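Wiltosari trial resumes on the hill road after sun glare fault

The little white robot that has been learning its way along the hill road at Skikodstead is back at work this November, after a fault that kept it parked for much of last month and gave the people walking beside it a bit of a fright.

Regular readers will remember that Wiltosari, the small engineering firm at Bramwell, has been running the machine up and down the road to see whether it could one day carry parcels and library books to the houses past the bend. It had been going very nicely. Then, on an afternoon run a little before 4 p.m., the robot stopped dead in the road, waited, and set off again toward the right-hand side without being told to. It rolled 2 meters before Jihad Rizk, who was walking with it, reached the red stop button. Nothing was hit and there were no injuries, and we are very glad to be able to write that.

"I have pressed that button hundreds of times in practice, and my hand still shook," Mr. Rizk told us over a cup of tea at the depot. "You want it to be boring. That afternoon it was a good deal less boring than I like."
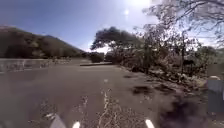
The firm spent several days going through the records from the run, and Mr. Rizk was kind enough to take us through what they found. With the sun high and almost straight ahead, the robot lost track of where the pavement ended and the leaf litter began. It also took one of the deep tree shadows for something solid, and when it looked for a way past, it picked the wrong one. A second piece of software, called Vasow, is supposed to step in at such moments and hold the brakes on until a person says otherwise. It did step in, but it let go again as soon as the shadow seemed to clear, and that was the real mistake.

Vasow has now been changed so that once it stops the robot, the robot stays stopped until the walker releases it by hand. The top speed has been turned down as well, and for the time being there will be no runs in the last hour before sunset — a pity for those of us who liked to watch it go by on the way home, but a sensible step all the same.

Before going back to the full route the team made 56 short test runs, 50 of them with the sun in front of the robot. It stopped and stayed stopped every time it was unsure of itself, which meant a great deal of stopping, and Mr. Rizk says his knees have noticed the extra walking. The old repairs in the pavement gave it no trouble.

Drivers are asked to pass slowly and leave plenty of room when they see the robot and its walker. Anyone who would like to hear more, or who has a worry about the trial, is welcome to stop by the depot any morning before noon. The kettle is usually on.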